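Pre-Purchase Inspection Checklist: Mobile Manipulator for Room Service Tasks
Site: Emcombe residence block, upper floor
Inspector: Maëlle Friesen
Revision 5, June

Scope

Covers items to be closed before the purchase order for the Skirel base and arm is released. Simulation results are accepted as evidence where noted. Items marked OPEN hold the order. Items marked COMMENT do not hold the order but must appear in the budget notes.

Section 1. Floor and access

1.1 Door clear width measured at every room on the route. PASS.
Comment: Measured with doors at full swing. Two doors stop short against the closer arm and should be adjusted before delivery.

1.2 Thresholds and floor transitions within base limits. PASS.

1.3 Cables and raised seams on travel paths identified. OPEN.
Comment: A thin line across open floor is easy to miss in a walkthrough and easy to leave out of a room model. Each one needs to be logged as flat marking, seam or cable. Cables get a cover or get rerouted. The budget currently has no line for covers.

1.4 Turning space between bed and desk confirmed with chairs out. OPEN.
Comment: The Clisance layout drawings show all chairs pushed in. Residents do not leave them that way. Repeat the check with chairs pulled out and angled, and use the worse result. If the base cannot turn, price the narrow base option before asking for furniture changes.

1.5 Floor load under base and charger. PASS.

Section 2. Reach and handling

2.1 Reach to far side of bed from one parking position. OPEN.
Comment: The short arm needs two positions, which adds a base move to every bed task. The long arm does it from one but raises the tipping load. Vendor to supply the stability figures in writing for both.

2.2 Pickup of slender objects from bedding. OPEN.
Comment: Test set is to include light-colored, stick-shaped items lying at an angle on a smooth sheet, and dark items near the edge of the bed. Standard fingers close too high for thin items on a soft surface. Budget for the low-profile finger set, quantity 2, one pair fitted and one spare.

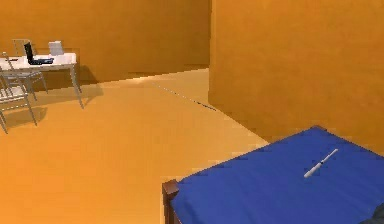
2.3 Pass mark for handling trials agreed with vendor. PASS.
Comment: 200 simulated trials per object type, then 57 on the physical unit during acceptance. Failures are sorted by cause – perception, grasp or motion – and the vendor pays for rework on the first two. Motion failures caused by furniture outside the agreed layout are at our cost.

2.4 Desk items excluded from handling. PASS.
Comment: Laptops and small items on desks are no-touch objects in phase one. The no-touch list must be delivered as an editable file. Dewan quoted list changes as a paid service call, and that was refused.

Section 3. Perception

3.1 Object detection under warm lighting. OPEN.
Comment: Walls and floor of similar tone reduce contrast at the base of the wall. Run the set again with the lights dimmed and with strong shadows under the furniture. Shadow must not be read as an obstacle. Record stops as well as collisions.

3.2 Thin furniture legs detected at base scanner height. OPEN.
Comment: The scanner sees legs in a single plane. Splayed legs are wider at the floor than at scan height. Either add the second depth camera (optional extra, priced separately) or set a larger clearance around all chairs. The larger clearance makes item 1.4 harder to pass, so close the two together.

Section 4. Safety

4.1 Emergency stop reachable from both sides of the base. PASS.

4.2 Arm speed limit active when a person is in the room. PASS.
Comment: Limit must be set by configuration lock, with the key held by the site.

4.3 Arm motion near bedposts and other hard corners. OPEN.
Comment: Contact force test against a square wooden post is missing from the vendor report.

Section 5. Cost items to carry forward

5.1 Low-profile finger sets, two pairs.
5.2 Second depth camera, pending 3.2.
5.3 Floor cable covers, quantity pending 1.3.
5.4 Spare battery. Lead time is 9 weeks, so order with the base.
5.5 Service contract, first year. Quote received, excludes fingers and wheels.

Release status: HOLD. Section 2 to be reviewed again on receipt of the stability figures. Reply to M. Friesen with corrections before the next revision is issued.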